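»Holz verzeiht dir nichts, aber es wartet«

Bonifacio Miranda baut Schneidebretter. Ein Gespräch über Fugen, Leim und die Frage, was ein Brett kosten darf

18. November 2020

Die Werkstatt liegt im Hinterhof, zweite Tür, Klingel kaputt. Man muss klopfen. Miranda macht auf, Bleistift hinterm Ohr, Maske unterm Kinn, zieht sie hoch, geht zwei Schritte zurück. Kaffee? Gern. Schwarz, Milch ist aus.

Seit 2011 macht er das hauptberuflich. Vorher Küchenmonteur, dreizehn Jahre bei Harkmont, Arbeitsplatten einpassen, Spülen ausschneiden, immer Zeitdruck. »Ich hab in der Zeit kein einziges Stück Holz richtig angeschaut«, sagt er. »Auspacken, sägen, Silikon, weiter.« Angefangen hat es dann mit Resten. Ein Brett für die Schwester, eins für den Nachbarn, irgendwann stand jemand vom Bistro Zabala vor der Tür und wollte 33 Stück. Bis Freitag. »Hab ich zugesagt. War natürlich Wahnsinn.«

Geliefert hat er am Montag darauf. Genommen haben sie sie trotzdem.

Welches Holz

Ahorn, meistens. Nussbaum für Leute, die es dunkel mögen. Buche geht auch, arbeitet ihm aber zu viel. Eiche nimmt er ungern fürs Brett, zu grobe Poren, und die Gerbsäure reagiert mit Eisen, gibt schwarze Flecken. Bambus? Er verzieht das Gesicht. »Ist Gras. Soll jeder machen, wie er will, meine Messer kriegen das nicht.«

Er kauft bei einem kleinen Sägewerk, Trosetti, schon immer. Die Bohlen liegen dann noch Monate bei ihm im Regal, bevor er sie anfasst. Auf jeder steht mit Kreide das Datum. Im Oktober kam die letzte Fuhre, die bleibt bis zum Frühjahr liegen, mindestens. »Wer's eilig hat, kriegt krumme Bretter.«

Und die Maserung, sortiert er danach? Ja und nein. Früher nur das Schlichte, ganz gerade, fast weiß. Die Kunden wollten das so, dachte er. Heute nimmt er auch, was wild gewachsen ist. »Die welligen gehen als erste weg. Muss man beim Hobeln halt aufpassen, reißt sonst aus.« Dann schleift er eben länger. 120, 180, 240, einmal nass machen, damit die Fasern aufstehen, nochmal drüber.

Die Fuge

Hier wird er laut. Viele fragen, warum er nicht aus einem Stück arbeitet, das sei doch edler. »Edler! Ein breites Brett aus einem Stück, das schüsselt dir nach dem dritten Abwasch.« Also verleimt er. Streifen nebeneinander, Jahresringe abwechselnd, wasserfester Leim, Zwingen drauf und über Nacht stehen lassen. Nicht zu fest anziehen, sonst drückt es den ganzen Leim raus und die Fuge verhungert. So nennt er das wirklich.

Gelernt hat er es von Florencio Villalobos, einem Möbeltischler, inzwischen in Rente. Der kam einmal die Woche vorbei und hat gegen die Bretter geklopft. »Gesagt hat er wenig. Wenn er nichts gesagt hat, wars gut.«

Verkauft wird über die Internetseite, vor allem seit dem Frühjahr. Die Märkte sind ja ausgefallen, Weihnachtsmarkt auch, das tut weh. 106 Bretter hat er letztes Jahr allein im Advent verkauft, vom Stand weg. Dieses Jahr packt er Pakete. Das kleinste Brett kostet 39 Euro, nach oben wird es schnell mehr. Zu teuer, schreiben manche. Er antwortet jedem. Wie lang das dauert, will er lieber nicht wissen.
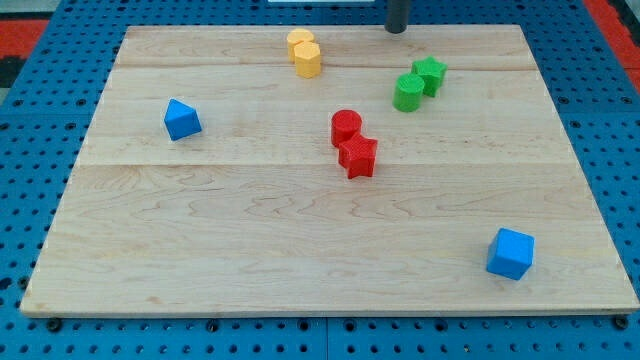

Pflege, kurz

Nicht in die Spülmaschine. Er sagt es dreimal. Warm abwaschen, beide Seiten, hochkant trocknen lassen. Nie flach auf der nassen Arbeitsplatte, sonst zieht eine Seite Wasser und die andere nicht. Alle paar Wochen Öl, Leinöl oder ein lebensmittelechtes Mineralöl, dünn, zehn Minuten, Rest abwischen. Olivenöl? »Bitte nicht. Wird ranzig.« Ölige Lappen ausgebreitet trocknen, nicht zusammengeknüllt in den Müll, Leinöl kann sich selbst entzünden. Gegen Zwiebelgeruch grobes Salz und eine halbe Zitrone.

Und wenn es doch reißt? Vorbeibringen. Kleine Risse leimt er nach, Kerben hobelt er weg, kostet meistens nichts. »Ein Brett kann man ziehmlich oft abhobeln. Wird halt dünner.«

Größer werden will er nicht. Eine Anfrage gab es, von Trukton, Werbegeschenke, 1027 Stück mit Logo eingebrannt. Eine Nacht drüber geschlafen, abgesagt. »Dann wär ich wieder Monteur.« Das Telefon klingelt, er lässt es klingeln. Dann geht er doch ran, eine Kundin, Nussbaum, ob das bis Weihnachten noch klappt. Er schaut ins Regal. Klappt.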